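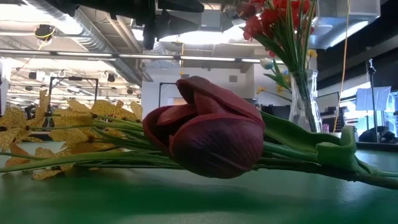
Weva Floral Club -- Visits and Outings

Home Meetings Visits Show Dates Contact

August
Posted by the Visits Page

Last updated: August, 9.15 pm

We went to the Dretlow open day, and I'm still finding compost in my shoes! If you have never been, Dretlow is a bulb nursery out past Prorkard, and once a year they let people wander through nearly all of it, sheds included. Twelve of us took the early bus and were at the gate before it opened.

The cold store came first. It holds the tulip bulbs in slatted trays stacked up well over our heads, 1,000 to a tray for the small sizes, and the smell is wonderful -- papery and a bit oniony. Our guide explained how they trick the bulbs into thinking winter has been and gone, so that pots can be in flower long before the garden ones have woken up. I had always thought this was done with heat. Quite the opposite!

Then the grading shed, where bulbs rattle along a belt and drop through holes of different sizes (very loud, very satisfying, I could have stood there all morning), and after that the trial beds. Nothing is in flower there at this time of year, of course, but the labels alone kept us busy. Several of us have our eye on a dark one called Sjögren, and the order form has already been round the club.

Lunch was soup and a roll in the packing barn. Get there before 12 if you go, as the cheese rolls run out.

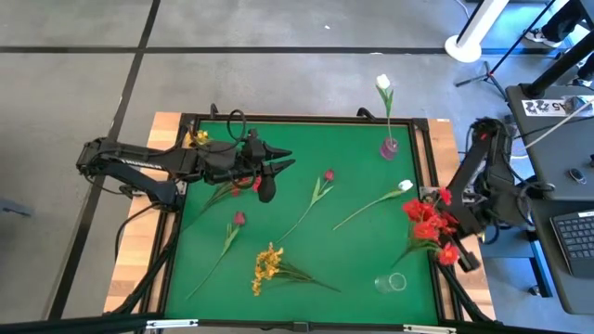
Artificial flowers on the green tabletop.

The afternoon talk on planting depth ran to 90 minutes and didn't feel like it. Three times the height of the bulb, deeper on light soil, and don't be in a hurry: tulips are happy to wait until the ground is properly cold. I've been putting mine in far too early for years.

We came home with 2 crates of mixed daffodils for the churchyard bank -- planting morning to be fixed at the next meeting, so please bring your own trowel.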